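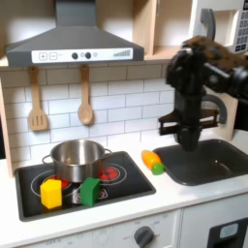

The second stop on the Brenard open day, held 15 October 2025, was the play kitchen in the Flurnport building. Adaeze Igwe led the walk-through and kept to fittings and dimensions. The worktop stands 559 mm above the floor and the full width is 622 mm. The range hood carries a printed control strip with plus and minus buttons and two round black knobs, and a slotted spatula and a spoon hang below it on short hooks. Igwe said the hook spacing was revised in August.

The backsplash is a staggered tile pattern with gray grout lines. It wipes down with a damp cloth — no solvent — and is checked every 14 days. 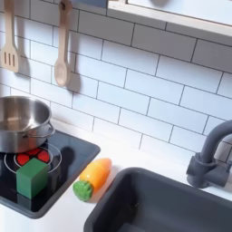 Utensils against the tile, with the steel pot on the cooktop.

Loose items are stored by type. Blocks and sponges share one bin, cookware another.

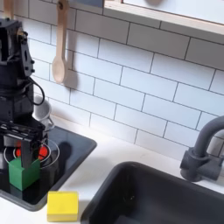

Green cube at the cooktop, yellow sponge on the counter by the sink.

Yetunde Chukwu covered the layout of the worktop, which follows the older Abubakar plan with the sink on the right.

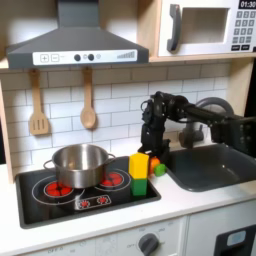

Small parts took up the rest of the visit. Chukwu passed out a sheet listing 4 size classes, from cookware down to play food. The yellow block on top of the green one, at the edge of the cooktop, makes a short tower, and the orange and lime-green pieces next to it are much smaller. The Destine unit across the hall was closed for repainting.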